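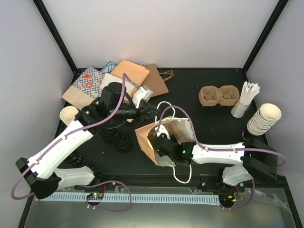

The first thing the founder of Nekell wants to get out of the way is the price. "Everybody asks it last and then they're mad at me," she says. She's talking fast, eating a sandwich, phone buzzing on the bench. So, price. The Clestum kit rents for $210 a week with a 2 month minimum. Two arms, table, walls, controller, cables. You bring your own cups and bags.

Clestum is a two-arm packing cell for takeout counters. Small places, mostly. She used to run a bakery in Brenden and lost a whole November to bag stuffing, by her own telling. "Catering orders. Cups, carrier, straws, napkins, bag. Over and over. My sister and I did it until midnight and the bread was late anyway."

Why two arms? A bag, she says. "One hand can't open a paper bag. Try it. It slides away from you or it folds up." One arm on the bag, the other one free to bring stuff over, that was the whole pitch in the beginning. The first version had suction cups. Paper dust got in everything and she dropped it after one bad demo.

Bags are still the hard part. Rope handles worse than twisted paper ones, they flop in front of the opening and the fingers catch. White lining inside a brown bag is fine, shiny lining is not fine. She keeps a mix of bags around on purpose because customers never use the one you planned for. "They buy whatever's cheap that month. I did too."

Setup takes a morning. Her estimate. The review shop that tried it before us, Seppälä, wrote that it took them a full day and she doesn't argue. "They moved the table after we calibrated it. Don't move the table." We asked if that's in the manual. It is now, page 2.

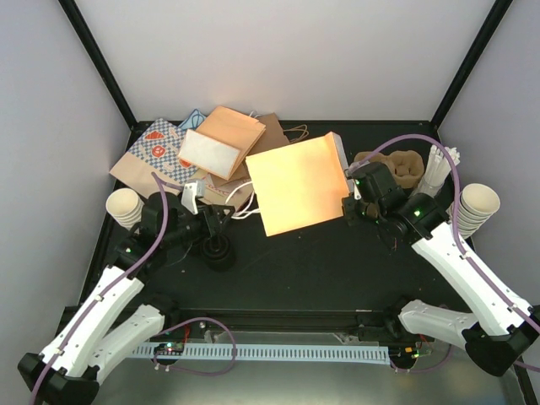
Then there's teaching it. You don't write code, you guide the arms through the job and the software keeps the tries. For a new bag style she recomends 81 tries before you let it run with people waiting. Sounds like a lot. "It's an afternoon and a podcast." For a cup carrier you need fewer, the pulp ones hold their shape and don't slide much.

Cups on their side in a nested stack are slow. She'll say so before you ask. Pulling one cup off the end without dragging two more along is where most of the errors come from, and the log she showed us backs it up: of 242 packing runs at a pilot cafe, the cup step was the one people had to step in on most. She wouldn't give the cafe's name. The fix for now is a holder that stands the stack upright, sold seperately, which we think is a little cheap of them.

Noise? Low. Quieter than a milk steamer, she says, and that seemed fair from where we stood. Cleaning is a damp cloth on the black top, brush for the crumbs. Cables stay outside the arms where you can get at them. We wondered about that, they look like something to snag. "I'd rather swap a cable in five minutes than mail you a new arm," she says. OK.

What it doesn't do: hot drinks, lids, anything wet. No food contact at all. It won't read your tickets either, someone has to tap the order on a tablet. Ticket printer support is "coming", no date, and she laughed when we pushed for one.

Who should rent it, then. Not a shop with ten bags a day, she talks those people out of it on the phone. Catering counters, office lunch places, maybe a bakery with a holiday rush. "If you've got one person whose whole shift is bags, call me."

Rentals ship from Brenden, deposit is one week's rent, and you get it back if the arms come home in the same crate. Keep the crate.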